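Gray grid tablecloth with stars: keep it or go plain?
Home > Kitchen & Dining > Table Linens

skuvdale_attic
Posted 4:12 pm 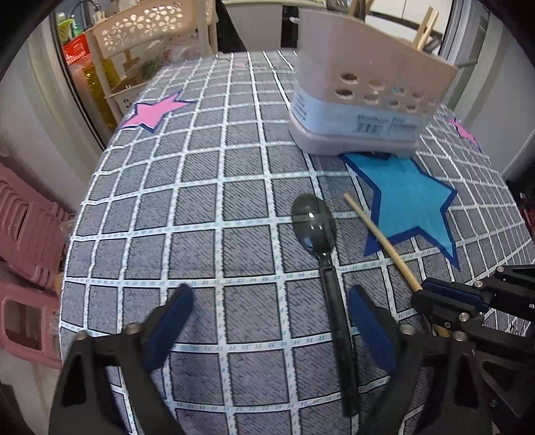
I got the cloth in June and it lives on the table we use for everything, meals and sorting drawers included. Gray, white grid lines, pink and light blue stars. I like it for sorting because I can give each kind of utensil its own squares before it goes in the organizer. My husband says it's too busy and wants plain gray. Does anyone use a patterned cloth every day and not get sick of it?

kekness220
Posted 4:40 pm

I'd go plain. Dark spoons on a gray cloth are hard enough to find without stars all over it. We had a checked one from Bolamero and I folded it up for good after two months.

Mod_Weerasinghe
Posted 5:03 pm

Moved from Small Kitchens. Please keep it to linens, there is already a long thread on organizers.

tinroof1397
Posted 5:21 pm

Disagree with kekness. A pattern hides stains. Plain gray shows every drop of oil. Mine has been through the wash every week for two years and the print is only a little faded at the folds. Wash it cold, inside out if it has a backing, and keep the iron off the print.

kekness220
Posted 5:30 pm

Hiding stains isn't the same as being clean. I want to see the oil so I can wipe it.

skuvdale_attic
Posted 5:48 pm

Fair point from both of you. Is there a trick for keeping the grid straight? When it slides, the lines run crooked to the table edge and it bugs me.

tinroof1397
Posted 5:55 pm

Felt pad underneath, cut an inch short on all sides. Clips work too but they catch on sleeves.

pantry_moth
Posted 7:16 pm

Where do your chopsticks go? Mine roll to the back of the organizer and I never see them again. I stand them in a jar now.

skuvdale_attic
Posted 7:34 pm

Long slot with the wooden spoons, when they stay there. I'll try the felt first and leave the cloth on until fall. If he still hates it then, he can pick the next one.

kekness220
Posted 7:41 pm

Plain. Just saying.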